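Ticket: Skusus bimanual policy, plate grasp lost on handoff
Project: Ciltovberg sink-to-dishwasher
Status: open, was closed, open again
Opened: 2025-10-10

Symptom
The policy scores 97 percent on the Uchida replay set and then goes to the kitchen and forgets what a rim is. Of 30 live runs, 23 ended with the plate where it was supposed to go. The other seven share one habit: the thumb closes late and the plate tips toward the fingers.

Tried so far
Retrained with the wrist views weighted higher. Loss went down, dignity did not go up. Rolled back to the May checkpoint — same tip, slightly more confident.

Head view first, then the two wrist views: 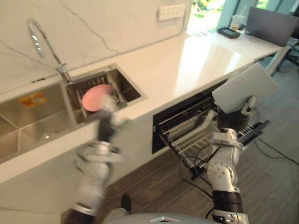
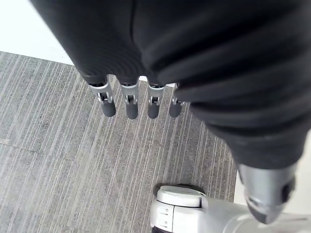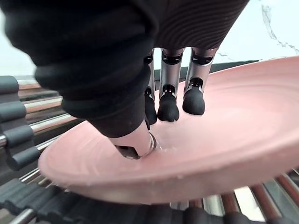

Working theory
Contact labels come from finger joint angles only. With the thumb on the plate and the fingertips barely off it, the labeler says "no grasp" and the policy believes it. Asow logs agree on 2 of the failures. Still reading the rest.

Next
1. Relabel contact using thumb load.
2. Rerun the same 30 starts, same seed.
3. Do not close this ticket on a replay score again.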